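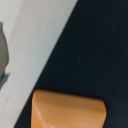 Chapter 2
Can It Set the Table Yet?

I get asked one question more than any other, usually by people holding a dish towel: when will a machine do this for me? My friend Justinas Luik asks every June, when his whole family comes to stay and the kitchen never closes. I used to say "soon." These days I say "which part?" and he rolls his eyes, but it's a fair reply!

A chore is really a bundle of small jobs. You find the fork, you pick it up, you turn it the right way around, you put it down without knocking the butter. You and I do all this while talking about something else. A machine has to get each piece right, and a fork is a nasty thing to pick up (thin, shiny, and lying almost flat on the cloth). 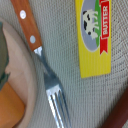

Figure 2.1 Fork and butter on a woven cloth, seen from close above.

So how good are they? When Thắng Bùi ran the Lavgate trials, his team logged 1327 attempts at simple table jobs, and 381 of them needed a person to step in. I find that number encouraging and a little annoying. I wouldn't keep a dishwasher that called me over that often.

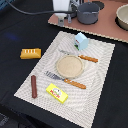 Table setting makes a good first test because you can judge the result at a glance, and so can a six-year-old. The pieces can be toys and the job is still a real one. With a plate in the middle of the mat and a utensil on each side of it, you already know what belongs where, and you'd spot a fork pointing the wrong way in a second. Writing that knowledge down for a machine is harder, and we'll try it in the next section. Grab a pencil, and clear a bit of your own table while you're at it.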